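Ticket 170: Hand-held gripper drops recording during open day demo
Product: Podton hand unit, firmware 3
Site: Divico training room
Reported by: Bent Þrastardóttir
Priority: Medium
Status: Waiting on parts

Problem as reported

We ran the pick and place demo for visitors at the August open day. The presenter wears the hand unit and moves small objects on a white surface while Fadetitz records. The first group went fine. In the second group the live view froze while the presenter was talking, and the recording stopped at 118 seconds. The status light stayed green, so we didn't catch it until we tried to play the run back. 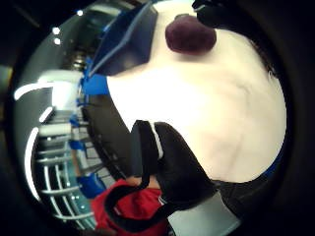

I restarted Fadetitz and the unit came back without re-pairing. The next run was complete. The one after that stopped early again, this time at 42 seconds. Visitors were mostly patient, but we had to skip the playback part for the last group.

Checks done on site

9:40 Swapped the USB cable for the spare. Same fault on the second try.
9:55 Moved the unit to the other port on the laptop. No change.
10:10 Checked free disk space. Plenty left.
10:25 Turned off the visitor display and recorded to the laptop only. Three full runs with no stops.
10:50 Turned the display back on. Stopped on the first run.

Log files from both failed runs are attached. The same line shows up in each one right before the stop: "stream buffer full, closing writer."

Reply from Dimitriou support

Thanks for the logs. The display and the recorder are sharing one stream, and the writer closes when the display falls behind. Please set the display to half rate under Settings, Output, and leave the recorder at full rate. The green light only shows that the unit has power and a link. It doesn't tell you that a file is being written.
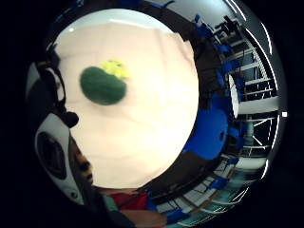 Can we keep using the unit for demos until this is fixed?

Use it with the display at half rate, and check that the file size is going up before the presenter starts talking. If you need the display at full rate, turn recording off for that group.

Update from site

Half rate is set. Ran the demo again with staff standing in for visitors and got full recordings each time. The picture on the display is a little choppy when the hand moves fast, but people could follow it. The spare cable has a bent connector, so please send one with the display adapter. Leave the ticket open until both arrive.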